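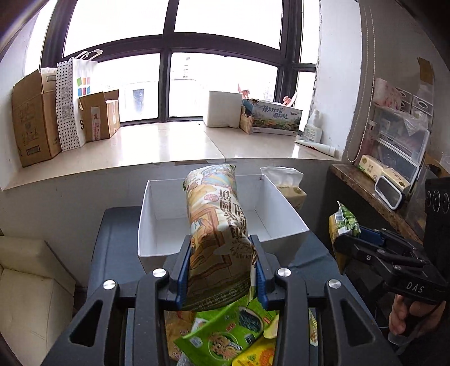
Gindport > Shared Spaces > Snack Corner > Monthly Check

Filed under: Checklists, Food & Storage

Hello all, and thank you to everyone who keeps the snack corner going. I've gone through the list again for March and put my comments under each point, as I rather like explaining myself.

1. Packets sealed, seams sound — OK
I gave every packet a gentle squeeze. One had a pinprick near the crimp and I'm afraid it went in the bin.

2. Dates checked — OK, with a note
Six packets run out before the next check, so please eat those first (no hardship, I hope!). Where the label is in Chinese, look for the printed date and ask if you're stuck.

3. Packets standing upright in the white box — PARTLY
Tall bags at the back, please, top edge up, so you can see what you're taking without rummaging.

4. Food kept out of strong sun — NEEDS WATCHING
It's a lovely bright window, but chocolate won't thank you for a place on the sill.

5. Sill kept tidy — NEEDS ACTION
Cartons and carrier bags do gather there. If one is yours, could you take it home by Saturday? Bottles and tubes should stand up with their lids on.

6. Allergy labels left readable — OK
Don't tip things into plain tubs, however pretty the tub.

7. Tissues to hand — OK

Checked by Higinio Cisneros

Comments (3)

Karthik Bhattacharjee
Two of the bags on the sill are mine, sorry! I'll fetch them tomorrow.

Marnie
Could we have a separate box for anything with nuts in it?

Higinio Cisneros
Good thought, Marnie — I'll add it to the next list.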